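Speaker notes - Switching off the old network without losing the customers
Chang-ho Jin
31/07/2019

Slot is short. Skip the company slide and get going.

Opening

Say who I am and what I did. I worked on the 3G switch-off at Lakura, a regional mobile carrier. Small network, 300 sites, most of them outside the towns. We closed 3G in two stages and kept 2G running. I ran the customer side. The radio side was run by other people and I will only touch on it.

Ask for hands: who still has a 3G-only device at home? Wait for it. People forget the alarm panel and the car.

Why we did it

Spectrum first. We had one block of low-band spectrum tied up in 3G, and traffic on it had been falling for years. Moving that block to 4G gave rural customers better indoor coverage without a single new mast. That was the case we took to the board and it was approved in one meeting.

Cost second. Spare parts for the old base station cards were getting hard to find. Field crews were pulling working cards out of quiet sites to keep busy ones up. Don't dwell on this, the engineers in the room know it already.
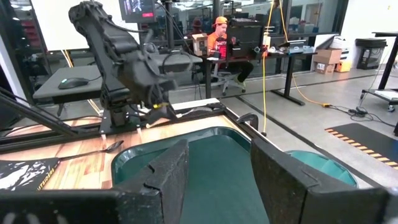
The third reason was power. An old cabinet uses nearly the same electricity at three in the morning with no calls on it as it does at noon. When we added up the bill for the whole network, the finance people stopped asking why we were in a hurry.

Pause here. Next slide is the timeline.

The timeline

Stage one was Purnadberg and the valley behind it, 42 sites. We picked it for three reasons. It has one main road, so testing by car is easy. It has a shop of ours in the middle. And 4G was already on every mast.

Stage two was everything else, in June, once the school exams were over and before the summer visitors came. We had a freeze on all other network changes for the two weeks before. I would ask for a longer freeze next time. A billing update slipped in under the freeze and we spent a whole day working out that it had nothing to do with us.

Point at the gap between the stages on the chart. The gap was planned at two months and ran to four.

Voice is the hard part

Slow down in this section.

Data is simple. If the phone has 4G, it gets 4G. Voice is different. A phone can show 4G bars all day and still drop to 3G each time somebody makes a call. Take 3G away and that phone drops to 2G if it can, and the data session stops for as long as the call lasts. Some phones did not drop cleanly and the call failed.

So the question for each customer was whether the phone could make a call over 4G on our network. The phone maker's spec sheet doesn't answer that. The same model bought abroad could have the feature turned off for us. We had to test models one at a time. We tested 123 of them and kept the results in a spreadsheet, which I am happy to share with other carriers.

The Civeck phones were the worst case. Good sellers for us, cheap, lots of older customers. The hardware was fine but the setting was off and needed a software update. Half of the owners had never installed an update. Our shop staff did it at the counter, and it took long enough that we bought more chairs.

Telling customers

We sent four messages. A letter, two texts and a recorded call. Read out the first version of the text:

"Network modernization may affect your legacy handset. Visit our website for compatibility information."

Then read out the second version:

"Your phone will stop making calls properly on our network. Bring it to a Lakura shop. It is free to check."

The second one brought people in. The first got a lot of deletes and some calls asking whether it was a scam.

Bigger point for this room: split the list before you write anything. People with a phone that needs an update, people with a phone that needs replacing, and people who are fine. The people who are fine should get nothing. We sent the first letter to everybody and the call center was full for three days with customers who had no problem at all.

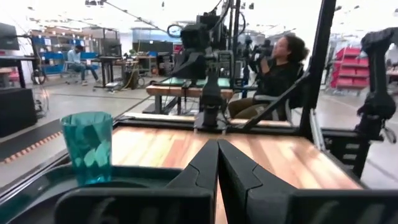
How long before the switch-off should the first message go out?
Six months for anyone who has to replace a phone, and six weeks for anyone who only needs an update. Earlier than that and people put the letter in a drawer.

Expect a follow-up on prepaid customers. We often had no address for them, only the number. Text was all we could do, plus a notice on the top-up receipt.

The things that are not phones

Alarm panels, elevator phones, card readers, water meters, farm gates. We sold the SIM cards, often through a reseller, and had no idea what most of them were plugged into.

Tell the Baek story. Baek is a reseller with a few thousand of our SIMs in pump monitors. Their contract had a line in it about 3G service that none of us had read since it was signed. We found it late. It was settled, but it is where most of the extra two months went. Don't name the amount if asked.

What I would do:
Pull every business contract in the first month and search for the words 3G, UMTS and HSPA.
Look at the device identity behind each SIM. It tells you the module maker, and from there you can usually guess the rest.
Phone the resellers. Email did not get us far.
Keep 2G up until the meters are dealt with. It takes very little spectrum.

Check time here. If I'm past the halfway mark, drop the emergency call slide and go to switch-off night. If not, give it a minute: phones with no working voice setting still have to reach the emergency number, and we tested that separately, with the emergency center on the other line, before each stage.

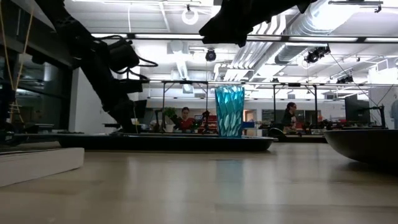
Switch-off night

We started at one in the morning. Sites went down in groups along the road, with a wait after each group to watch call failures. There was a rollback plan for each group and we used it once, on a mast where 4G turned out to be pointing the wrong way after a storm repair.

Complaints peaked on the second day, around lunch. Staff the shops for day two. We had everybody in on day one and they had very little to do.

Last slide is my email and the link to the spreadsheet. Leave it up during questions. If the radio planning questions get deep, take names and pass them on to the network team.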